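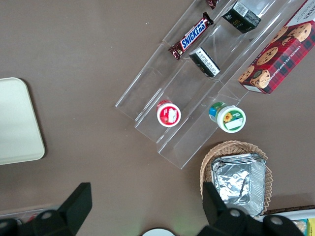 Snickers, Mürbegebäck und Dosen am Acrylregal, aufgenommen vom Handgelenk des Roboters.

Vormachen ist noch kein Unterricht

Von Jörg Brandes

An einem Dienstag im September habe ich einem Mann dabei zugesehen, wie er einem Roboter beibrachte, Süßwaren einzuräumen. Er hielt in jeder Hand einen Griff, der Arm am Tisch folgte ihm, und nach jedem Durchgang drückte er mit dem Fuß auf ein Pedal. Gespeichert. Dann legte er alles wieder durcheinander und fing von vorn an. 291 Durchgänge standen auf seinem Zettel, als ich kam. Die Firma heißt Zuteo, sie sitzt in Zuklow, und sie verkauft das, was dort am Tisch passiert, unter dem Wort »Lernen«.

Ich habe Zweifel an diesem Wort.

Man muss der Branche zugestehen, dass die Aufgabe schwerer ist, als sie aussieht. Durchsichtiger Kunststoff ist für eine Kamera eine Zumutung: Die Tischplatte scheint durch jeden Boden, nur die Kanten glänzen. Ein Riegel in seiner Hülle will anders gefasst werden als ein Karton mit Keksen, und eine runde Dose steht in der schrägen Rinne leicht gekippt. Wer das von Hand programmieren will, sitzt lange. Also lässt man es jemanden vormachen, in der Hoffnung, dass sich aus genügend Vorführungen etwas herausbildet, das auch beim nächsten Riegel noch trägt.

Neu ist daran weniger, als die Prospekte behaupten. Mein Onkel lernte 1975 in einer Lackiererei, und dort führte der Meister die Pistole einmal über das Blech, während eine Maschine die Bewegung aufzeichnete. Sie wiederholte sie danach stur, auch dann, wenn das Blech falsch hing. Heute hängt dazwischen ein Netz, das ein wenig ausgleichen kann. Wie viel, das hätte ich gern gewusst. Bei Zuteo nannte man mir 90 Prozent. Auf die Frage, wovon, bekam ich die Antwort: von den Versuchen auf diesem Tisch, mit diesen Packungen, in diesem Licht.

Was mich mehr stört, ist die Rolle des Vormachenden. Er sieht über einen Bildschirm, was die Kamera am Handgelenk sieht, und spürt nichts. Jeder, der einmal im Laden Regale eingeräumt hat, weiß, dass die Finger die halbe Arbeit tun. Sie merken, ob eine Schachtel klemmt, ob eine Alufolie nachgibt. Davon landet in der Aufzeichnung kein Gramm. Der Mann am Tisch gewöhnt sich deshalb Bewegungen an, die er zu Hause nie machen würde: Er hält inne, schaut, setzt neu an. Und genau dieses Zögern übernimmt die Maschine, sauber abgespeichert, als gehöre es zum Handwerk.

Das Gegenargument kenne ich. Mehr Daten, sagen die Leute von Seixas, die solche Griffe bauen, mehr Tische, mehr Hände, dann mittle sich das heraus. Mag sein. Bei Lulholm, einem Händler mit 11 Filialen, hat man sich davon überzeugen lassen und will im Frühjahr einen Probebetrieb starten. Ich würde vorher eine schlichte Prüfung verlangen: fremde Filiale, fremde Ware, ein Regal, das beim Üben nie auf dem Tisch stand, und der Mann mit den Griffen bleibt draußen.

Bezahlt wird er übrigens nach Durchgängen. Verworfene zählen nicht.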